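六月去Takus开放日,我跟橙子较了一下午劲

上个月在群里看到Takus要办开放日的消息,我第一反应是又要站在玻璃外面看机器臂转圈了。以前去过两三回这种活动,基本都是排队、进门、看五分钟、领个袋子出来。结果这次朋友转给我的报名页上写着“可上手”,我立刻就填了表,连几点开始都没看清楚。

后来一看,下午一点半。吃完午饭过去正好。

先说地方。Takus在Casado园区最里头那栋楼,从大门走进去要绕过一个停车场,再穿过一条种了石榴的小路,路上的指示牌贴得有点随意,有一块箭头是朝上的,我和前面一家三口在那儿对着牌子研究了半天,最后跟着一个拎奶茶的小伙子走对了。到门口签到,发一张贴纸,让自己写称呼。我写了“来玩的”,签到的姑娘看了一眼,说行。

当天一共来了221个人,这个数是散场前主持人在台上报的。分成好几批进,我是第二批。大厅里不算挤,但是热,空调对着讲台吹,后排的人都拿宣传页扇风。

开场讲话很短,我喜欢。主持人说Takus这几年做的事情其实就一件:让机器学会收拾家里的东西。他们的项目叫Ilo,做法是先让人拿着手持夹爪去干活,拿起来、放下去、摆整齐,把这些动作记下来,再拿去训练机器臂。手持夹爪上带着镜头,人手怎么走,镜头就跟着怎么走。他说到现在已经攒了4000段这样的动作,全是桌面上的活,摆水果、叠盘子、收杯子之类的。

旁边有位大叔当场就问,这不就是教小孩吃饭吗?主持人想了想说,差不多,就是小孩不会烦。全场都笑了。

然后就放我们去各个台子了。一楼是机器臂演示,二楼是上手区。我直接上的二楼(一楼排队的人实在太多),楼梯口就能听见上面有人在喊“掉了掉了”。

上手区摆了好几张桌子,每张桌子的布置都不一样,工作人员说是故意的,家里的桌子本来就没有两张一模一样的。有一张桌子铺的是白布,摆得规规矩矩;还有一张堆着积木和袜子,小朋友全围在那儿。我被分到的是摆水果那一组,规则也简单,左右手各一把夹爪,把桌上的水果往盘子里放,放好了就换下一个人。

听着容易吧?我也是这么想的!

拿到手第一感觉是比想象中要沉一点,虎口那里有个扳机一样的东西,扣下去两根指头就合上。空夹了几下,咔哒咔哒的,还挺解压。可是一到真夹东西就不是那么回事了。人手拿橙子的时候,手心是包着的,五个指头都在出力,根本不用想;换成两根指头,就得想清楚从哪边夹、夹多高、手腕往哪儿转。夹低了会蹭到旁边的水果,夹高了它就往下溜。
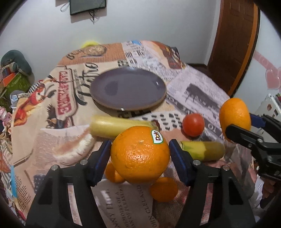
普通人没有经验,也能参加Ilo的上手体验吗?

没有经验完全可以来,现场会先有人带着练十分钟,身高够得着桌子的小朋友由大人陪着也能玩,只是需要提前在报名页上选好批次。

说回我自己。橙子算是友好的,个头大,皮有点糙,夹爪指头上的软垫一贴上去就比较稳。香蕉就很折磨人了,弯的,夹中间它要转,夹两头又够不着劲,我试了好几次,最后是斜着从侧面下手才拎起来的。带我们的小哥说香蕉是他们内部公认的“劝退水果”,新来的同事第一天都要练这个。我问他练多久能顺手,他说看人,有的人一上午就行,有的人一个礼拜了还在跟香蕉吵架。

番茄我没敢使劲。小哥在旁边说,扳机扣到一半就够了,感觉碰到了就停。我扣得小心翼翼,拎到半空手一抖,又掉回桌布上了,好在没摔坏。后面排队的小姑娘特别大声地“啊”了一下,比我还紧张。

比较有意思的是两只手一起用的时候。平时做饭,左手扶着右手切,从来不觉得这算个本事。拿上两把夹爪才发现,左右手会打架。我想一手一个橙子同时往盘子里放,眼睛盯着左边,右边就歪了;眼睛去看右边,左边又停住了。小哥说这种地方就是他们最想要的数据,人是怎么协调的、先动哪只、什么时候等一等,光靠写规则写不出来。我说那我这种笨手笨脚的数据你们要不要?他说要啊,失手又救回来的那种他们还挺喜欢的,机器也得知道掉了以后该怎么办。

这话我听着很受用。

玩完上手区我下楼去看机器臂,这时候一楼的人少了一些。演示用的两条臂子是跟Zotilus合作的,Zotilus负责硬件,Takus负责教它。演示内容和楼上差不多,也是往盘子里摆东西,速度比我想的要慢,慢到你会忍不住在心里替它喊加油。中间有一次它伸到一个杯子跟前停住了,停了好几秒,大家都屏住呼吸,然后它换了个角度,重新伸过去,拿起来了。旁边有人鼓掌,我也跟着拍了几下。

当然也有没成的时候。有一轮它把一个柠檬碰滚了,滚到桌子边上,工作人员伸手接住,放回去重来。讲解员倒是很坦然,说今天就是给大家看真实状态的,录好的视频网上都有,大老远跑来看那个没意思。这一点我挺服气的,之前去过的几个展,机器一出毛病就赶紧说“系统维护中”,然后拉帘子。

提问环节问什么的都有。有人问价钱,讲解员说还没到卖的阶段,报不了。有人问会不会抢家政阿姨的饭碗,他说至少目前这个速度,阿姨收拾完三间屋子它还在摆第一盘水果。还有一位妈妈问得很细,问家里录下来的画面会不会拍到小孩。讲解员说上门采集都要先签同意书,有人脸的片段会先处理掉,不愿意留的可以要求删。那位妈妈又追问删了以后怎么查证,他说可以申请一份删除记录。她拿手机记下来了。

我问的是手持夹爪这套办法跟直接遥控机器臂比起来图个啥。他说主要图方便,一套夹爪装个背包就能带走,去谁家都行,机器臂搬一趟得叫车。他们今年打算跑56户人家去采集,厨房、客厅、儿童房都要,越乱越好。我当场就想给我家报名,我家那个茶几,绝对够他们练的!可惜名额已经满了,只让我留了个联系方式排队。

茶歇是四点开始的,有西瓜、小饼干和冰柠檬茶。柠檬茶很好喝,西瓜去晚了只剩边角。我在那儿跟几个同一批的人聊了会儿,有个做中学老师的,说想带学生来,问了工作人员,对方说团体参观可以另外约,一批最多接二十个人,要提前两个礼拜发邮件。还有一对老夫妻,老先生退休前是修钟表的,他在上手区一次就把香蕉夹起来放好了,小哥当时眼睛都亮了,问他愿不愿意常来。老先生说考虑考虑,老太太在旁边说他在家连碗都不洗。

也说几个不太满意的地方。一是热,前面说过了,大厅后排真的热。二是二楼每个人上手的时间太短,我刚摸到点门道就该换人了,再排一次要四十多分钟。三是指示牌,麻烦下次把那块朝上的箭头转一下。另外园区停车800个车位听着很多,可是那天旁边还有别的活动,我出来的时候看到好几辆车在兜圈子,建议还是坐地铁,出站走十来分钟。

散场的时候每个人领到一张小卡片,正面是Ilo的标志,背面写了自己今天录了几段动作。我的卡片上写的是6段,那位修钟表的老先生有11段,他把卡片夹在帽子上走的。

主持人说下一次开放日定在秋天,报名还是走原来那个页面,到时候上手区会多加几张桌子,还会有叠衣服的一组。我已经跟朋友约好了一块去,她叠衣服特别快,我就负责在旁边喊“掉了掉了”。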